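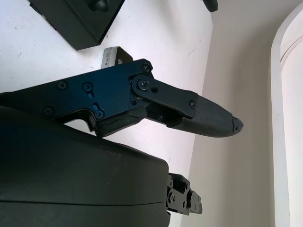

Thu 18 September
Room 1409, storage and bench reshuffle, second day

Started early and got the long wall cleared before lunch. Everything that used to live under the bench went out into the hallway first, sorted by "we use this" and "why do we have this." The second pile won by a mile. I had no idea we owned so much packing foam.

The new Kettler drawer unit is in and I love it. 22 drawers, all the same depth, and they run all the way out so you can see what's hiding at the back. Screws are on the left going up by diameter, washers and nuts in the same row as the screw they fit. Anything imperial is in the bottom row with red tape on the label. Please keep it down there! Last time the two got mixed it cost me most of a morning with a thread gauge.

Labels: printed, then a sample of the part taped on next to the text. Gudrun's idea and a really good one. You can find an M3 countersunk from across the room now without reading anything. Still missing samples for the dowel pins and the nylon spacers.

Shelf above the bench moved up so the bottom edge sits 900 mm over the benchtop. Tried it lower first and kept knocking my head when leaning in. The old holes are filled but not painted. The right-hand bracket went into something hollow and I don't trust it yet, so light stuff only on that end (tape, paper towels, empty bins). Will try a longer anchor on Monday.

Rubber sheet and the grippy offcuts: these were all in one bag and it was a mess. Went through them with Gudrun Hellwig and we sorted by thickness, then by how they feel under a thumbnail. Not scientific, but we agreed on nearly every piece. The two that had gone crumbly along the edges went in the trash. Good flat pieces are interleaved with baking parchment and lying flat in the Watness box. Don't roll them again, they never lie down afterward.

Small trial while we were at it – weighed the leftover two-part adhesive and there's 300 g in the open tin. Mixed a thumb-sized blob and stuck two offcuts together under a clamp. Came apart at lunch with one good pull, glue side still tacky. Mixed a second blob with fresh sticks and more patience, that one is on the windowsill under the brass block until tomorrow. If it holds I'd like to keep the tin, it's nice to work with and hardly smells.

Catalogs: the Dosulport one stays, since it has the only decent hinge section. Rastau went to recycling, it was from before the last renumbering and half the order codes were dead.

Benchtop got a proper scrub with the citrus stuff. The ring from the old paint can is still there and I think it's there for good. The rest came up beautifully, you can see the grain again near the vise. Oiled the vise screw too and it spins with one finger, go and try it.

Still to do
- dowel pin and spacer samples for the labels
- longer anchor, right bracket
- look at the glued offcuts before anyone needs the brass block
- find a home for the heat gun (it does not live in the sink)
- ask in the hallway about the foam, then get rid of it
- more red tape

Found the good deburring tool, missing since July. It was inside the foam. Back on its hook now. Also two sets of hex keys, both without the 2.5, so that one goes on the order with the tape.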